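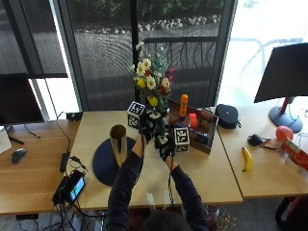
Mixed bouquet held at the desk, metallic vase to the left on the round mat.

Lists > Szénási Flower Desk > Arranging > Thread 332

Sunday, May 22, 2022
Re: stem length for the tall cylinder

> The Conano cylinder keeps tipping once the daisies go in.
> Cut shorter, or add weight at the bottom?

Cut first. Gather the stems in the hand, hold them against the outside of the vase, and take off 3 cm at a time. Weight is a second step – the Skelport glass beads work, gravel scratches the lining.

Keep the mat. A bare desk top lets a metal base slide. 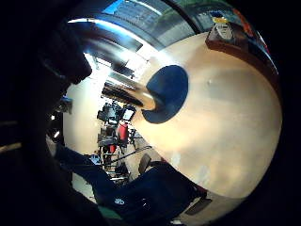
Metallic cylinder over the dark blue mat, pale desk top.

Fill to 15 cm, then turn the vase, not the flowers.

Comments
– Beads sink unevenly in mine. Level them before the water.
– Does the mat mark the finish?

Related
Daisies with woody greenery
Brarkside vase sizes
Desk mats, July order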